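An afternoon in the laundry at Gesen

I have wanted to see a working laundry with robots in it for ages, so when Sunita Halvorsen wrote to say there was a place on the December visit I said yes before I had even looked up the trains. Gesen does washing for care homes and a couple of small hotels, and it has been trying out a two-armed robot on the loading and unloading. They call it Hurby. Everyone calls it Hurby, including the people who told me they weren't going to.

There were 16 of us. We had tea and a safety talk, then Wendell Holloway, who runs the floor, took us through in two groups. I was in the second, which meant a good wait in the corridor, but also that we got to stay longer!

The machines are ordinary front loaders, big steel ones with round glass doors, and I liked that very much. The first thing I asked was whether they'd had to buy special washers, and the answer was no. Hurby has to manage the same doors and the same baskets as everybody else.

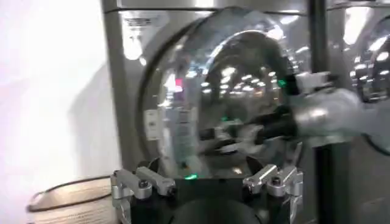 What the work is like now

I had expected to spend my time gawping at the arms, and I did a fair bit of that, but the best part was talking to the staff. Delphine Greenberg has worked in laundries for most of her life and she was very frank. Her knees and lower back used to be finished by the end of a shift, all from bending to a basket, reaching into a drum and bending again. During the trial she hands that part over for the afternoon and does the sorting and checking at a table set to her own height. She still does her own loading in the mornings -- Hurby is a good deal slower than she is, and the mornings are busy.

Clothes are harder than sheets, she said. A jumper lands in a heap and you have to find an edge to take hold of.

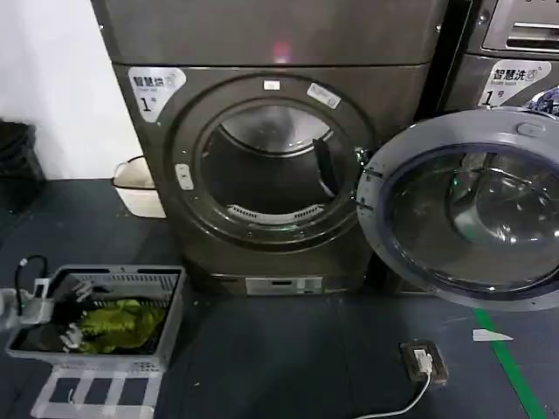

Hurby's gripper in the basket, with dryer number 1 open and waiting.

The trial has logged 229 loads so far. Jalen Bellamy keeps the log, and he let us leaf through it. He used to be on the machines full time and now splits his day between them and the robot: setting it going, stepping in when it gets stuck, writing down what went wrong. A dropped sock gets an entry. He has had a pay rise for it, which I was glad to hear (I did ask), and he would like some proper training with a certificate at the end. Wendell said that was being looked into. I hope it is.

Not everyone is won over. One of the evening crew told me she misses having a second person to chat to by the dryers, and I thought that was a fair point and one I hadn't considered at all. They have moved the tea break so that the two shifts overlap for 30 minutes, and she said it helps a bit.

Doors were a big subject all afternoon. A person nudges one with a hip and thinks nothing of it, but Hurby needs to get its fingers placed on the rim, and Jalen has spent more time on that than on anything else.

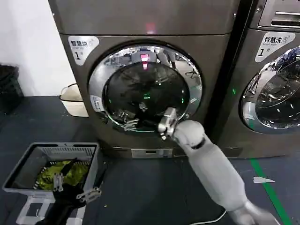
Right arm at the dryer door, left hand over the basket.

We finished with questions in the canteen. Somebody wanted to know about folding, and Wendell laughed and said to come back in a few years. Folding is all done by hand, and Delphine showed us how she does a fitted sheet. I have tried it twice at home since and got a sort of parcel.

If you fancy going, Sunita is putting together a list for the next visit. Wear flat shoes, bring a jumper for the corridor, and take the number 91 bus from the station, as it stops right by the gate.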